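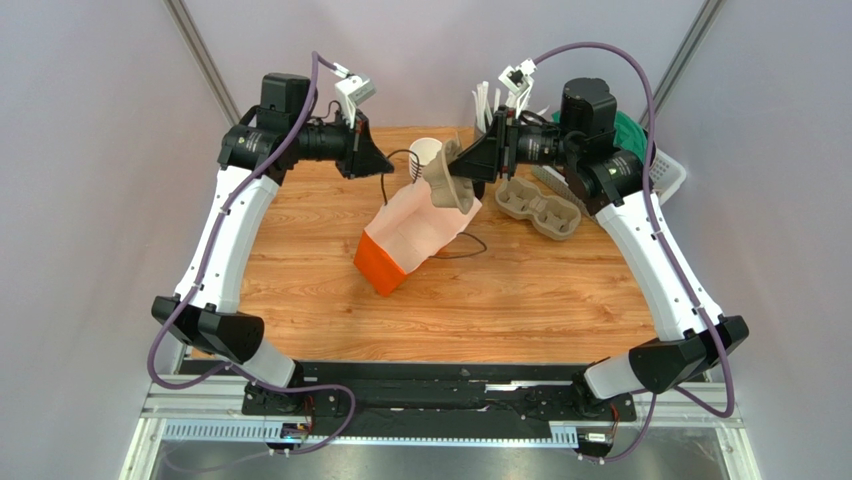 How many examples does it take before the arms can pack a takeout order on their own?

More than we have. We set a first target of 450 good runs for the Trestard table and we'll train on those before we decide if it needs another round.

Posting a few notes on how the collecting goes, for the people who asked after the last thread. 2023-11-08

1. One run is one person driving both arms from start to finish. Cup, carrier, bag, then stop. If the driver stops halfway to think, we keep the run but tag it. Long pauses teach the arms to pause.

2. Ville Heiskanen and Marjorie Pickering do most of the driving. They have different habits. Ville goes in fast and corrects late. Marjorie lines up early and hardly corrects at all. We want both in the set, so they swap every 9 runs.

3. Things get moved between runs. The bag goes down at a new angle, the carrier slides over, the basket stays near the back. Early on we reset everything to tape marks and the trained model fell apart when the carrier was a thumb's width off. No more tape marks.

4. Paper bags are the hard part. They fold, they tip, they lean on whatever is next to them. Molded pulp is easier to hold but it catches on the bag opening.

5. We record from a fixed view and from the wrists. The wrist views matter most in the last bit before contact, when the fixed view can be blocked by the arm itself.

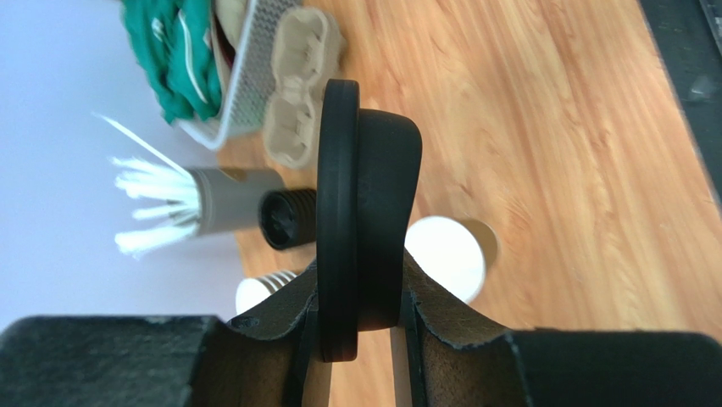

Wrist view, black part held upright between the fingers.

6. Failed grasps stay in if the driver recovers. They get cut if someone has to reach in by hand. Keith Dobson argued for cutting all of them. We tried it both ways on a small set and the version with recoveries did better — not by a lot, but enough.

7. Labels are short. Start, end, driver, and one line of plain text for what was done. Run 3036 is just "carrier to bag, second try." (The numbering carries over from the Ellwood project, in case that looks high.)

8. Next up is a check of the time stamps between views. Howard Lightfoot found 2 runs where the wrist video lagged, and we'd like to know if there are more before training starts.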